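홈 | 글타래 | 살림 | 보관함 | 로그인
인쇄하기 | 이메일로 보내기

흰 테이블을 산 사람의 기록 (타래)
수요일 오후, 글쓴이 Citum 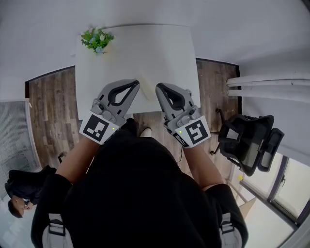

분류: 살림 > 가구

흰 테이블을 들이면 방이 넓어 보인다고들 해서 들였다. 벽도 희니까 넓어 보이긴 한다. 대신 그 위에 둔 걸 자꾸 잃어버린다.

가운데쯤에 연한 크림색으로 납작한 게 하나 있다. 흰 상판에 거의 묻혀서 나도 두 번 봤다. 어제는 그 비슷한 색 영수증을 찾느라 서랍까지 다 뒤졌다.

그래서 검은 옷을 입는다. 적어도 나는 안 잃어버리겠지.

먼 쪽 모서리의 화분은 조화다. 초록 잎에 연파랑 꽃 몇 송이. Tamell에서 샀고 물은 안 준다. 사 온 첫 주에 2번 줬다는 얘기는 안 하려고 했는데.

Aryee 님이 화분을 가운데로 옮기라고 하셨는데, 그러면 밥은 어디서 먹나요. 구석이 제일 낫습니다.

바닥은 갈색 나뭇결이다. 먼지가 잘 안 보인다. 상판에서는 빵가루 하나까지 다 보인다. 둘이 색을 바꿨으면 좋겠다.

Brememton 카페에 "흰 가구 관리법"을 검색하니 글이 2,347개 나왔다. 3개 읽었다. 셋 다 결론이 "자주 닦으세요"였다.

행주는 흰색으로 샀다. 지금 행주 찾는 중.

9월 안에 테이블보를 사기로 했다. 색은 아직 못 정했고 일단 흰색은 뺐다. 크림색도 뺐다. 추천은 답글로 부탁드려요.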